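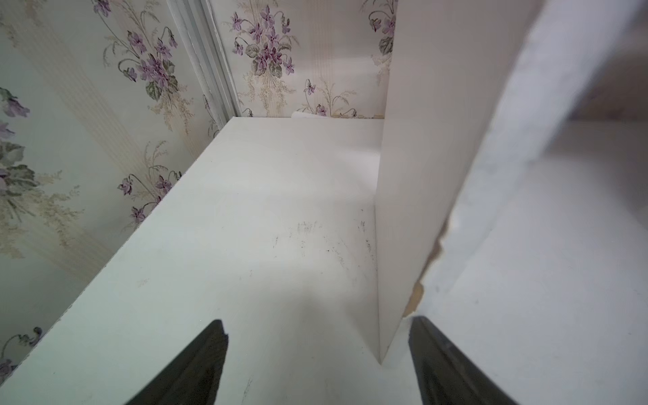
A white painted shelf with violet-patterned wallpaper behind.

Few home consoles have left as small a mark on the sales charts, and as lasting a one on their players, as the Baser. Released by Tirar in November 1991, the machine arrived late to a market already divided between two larger rivals, and it was withdrawn within three years. Its library stopped at 40 games.

The Baser's reputation rests on its role-playing titles. Dellville, the best known, placed the player in charge of a river town through a single long winter. Its designers dispensed with random battles entirely – an unusual decision for the period – and asked the player to settle disputes, ration grain and keep the bridge open. Magazine reviewers praised the writing and complained about the pace. Dellville 2 followed a year later with a larger map and a save system that could finally be used outside the inn.

Collectors have since driven prices upward. The final pressing of Dellville 2 was limited to 1000 cartridges, and complete copies with the folded map seldom appear at auction. Buyers should examine the label on the rear of the cartridge, as reproductions generally omit the second line of the serial number.

Preservation has proved more difficult. The Jacobs archive, which holds the largest public collection of Baser software, completed its catalog on July 17, 2018. Several of the games survive there only in their Japanese editions, and the internal batteries that store saved progress are failing. The archive replaces them as funds allow, beginning with the titles for which it holds a single copy.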